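Ticket 892: French game cards printing with the wrong accents
Opened by Yesenia Bedoya
Status: waiting on customer

Hello again! Me with the printer, sorry. I'm making extra animal cards for our French club (we've got the flip-door guessing game, and the little ones know every card by heart now) and the Finero still won't do accents. Zèbre comes out as Z, a square, then bre. Éléphant is mostly squares. It's fine on screen, which is maddening!

What I've tried so far:
Turned it off and on, obviously.
Took the Jikari driver off and put it back on. No change, except that it forgot my paper size and I wasted 35 sheets of good card.
Swapped the font to Elari. Same squares, only fatter.
Printed from my sister's laptop and got perfect accents, so I don't think it's the printer itself.

Words with no accents come out fine every time, so I've done a batch of those to be going on with. I'm copying the style of the proper cards, name on a white label under the animal, like the Poisson one.
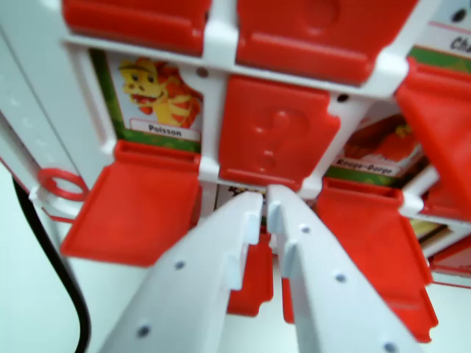

Sumaiya Sikder replied: Could you open the driver settings and look for "use printer fonts"? If it's ticked, untick it, print one page on plain paper and tell us what the è looks like.

Will try tonight after tea.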